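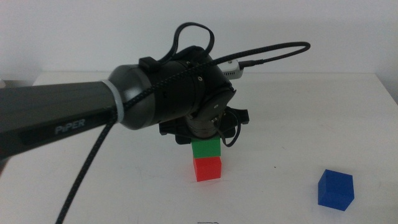 Should a public library district have the power to write its own rules on the carrying of firearms and knives in its branches?

The better course is to leave that power with the state legislature, where it has rested under our preemption statute, and to let library districts enforce the general law with the tools they already have.

The question is before us again. The Rampersad Library District adopted a resolution in June asking the legislature for authority to prohibit the open or concealed carry of any weapon, including pocketknives, in its 27 branches and on the grounds around them. The neighboring Sornari district has asked for the same authority. A bill drafted in response would grant it to every special district in the state, a class that includes water, fire, cemetery and mosquito control districts. By the legislature's own register there are 469 of them.

That number deserves more attention than it has received. A resident who drives from Alatum to Serkari on an ordinary workday crosses the property of several such districts, often without knowing it. A parking lot may belong to the library, the walking path beside it to a flood control district, and the ball field beyond to a parks district. Under present law, one set of rules applies in all three places. Under the bill, each governing board could adopt its own definitions, its own exceptions and its own penalties, and could revise them at any regular meeting on 4 days' notice.

Criminal law should be knowable by the people who must obey it. Preemption was enacted after cities and counties had produced a patchwork of ordinances, some of which treated a folding knife as lawful on one side of a street and as a misdemeanor on the other. The persons charged under those ordinances were seldom dangerous. Many were tradesmen, hunters and permit holders who had no practical means of learning the local rule. The bill would restore that condition and extend it to bodies whose meetings few citizens attend and whose members, in many districts, are appointed.

Supporters answer that library staff must deal with difficult visitors and that a posted rule would help them. Their concern is a serious one and should be treated as such. Yet the conduct they describe is already prohibited. Threatening another person with a weapon is a crime in this state, as is disorderly conduct in a public building. A district may exclude a visitor who disrupts its operations, and it may ask the county sheriff to enforce that exclusion. In the 56 incident reports attached to the Rampersad resolution, most entries concern shouting, theft or intoxication. These are matters for adequate staffing and a prompt response from law enforcement — neither of which the bill provides.

If the legislature concludes that libraries present a special case, it can say so in a statute of its own, with uniform terms, a clear definition of the premises and an exception for common pocketknives. Such a proposal could be debated openly and voted on by members who answer to the whole electorate. It would also be subject to the constitutional review that any restriction of this kind must expect.

The present bill takes no such care. It delegates a question of fundamental rights to hundreds of boards and supplies no standard to guide them. The committee hearing is set for Thu 20 August, and written testimony will be accepted until the close of business the day before. Members should decline to report the bill in its current form.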